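Applying to two master's programs at once, can I reuse my essays?

Posted by Naylor, 31 Oct 2022

Hi all! I finished my accounting degree in April and I'm putting in for two programs at different schools, a public policy master's at Oltilow and an MBA at Dultgate. There's a joint option where you split your time between them, but each school has to admit you separately first. Both want a personal statement and both ask almost the same thing (why this degree, why now). Can I write one really good essay and send it to both with the names swapped? Also, do my recommenders have to write two letters each? I feel bad asking.

oltilow_or_bust

Oh, congratulations, this is such a fun stage to be in! I did a joint program and loved it, even the application part, weird as that sounds. Please don't just swap the names, though. The two offices may well read each other's files once you tick the joint box (mine did), and a policy reader and a business reader want to hear different things anyway. What worked for me was one shared opening, 100 words or so, about where I was coming from, and then two completely separate essays after that. The policy one was all about a county budget I'd helped audit. The business one was about running a small team and getting it wrong the first time.

On letters, ask your people once and tell them both programs up front. Most will write one letter and change a paragraph. Send them your resume, your drafts and both deadlines in the same email. I gave mine 5 weeks and that felt comfortable for everybody.

Also check whether the joint option wants its own short statement. Mine did, and I found it 2 days before the deadline!! Fine in the end, but what a weekend. 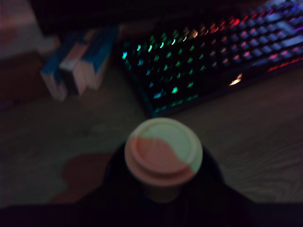
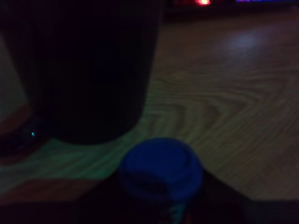
Flusgate adds that the fee waiver form is separate for each school, so getting one from Oltilow won't cover Dultgate, and the $135 can sneak up on you if you leave it until you hit submit. Ask both offices now, they're really friendly on the phone! And go to the online info sessions if you can, I got my best essay idea from a student who was talking about her summer placement.

dultgate_evenings

just email admissions, they'll tell you. good luck!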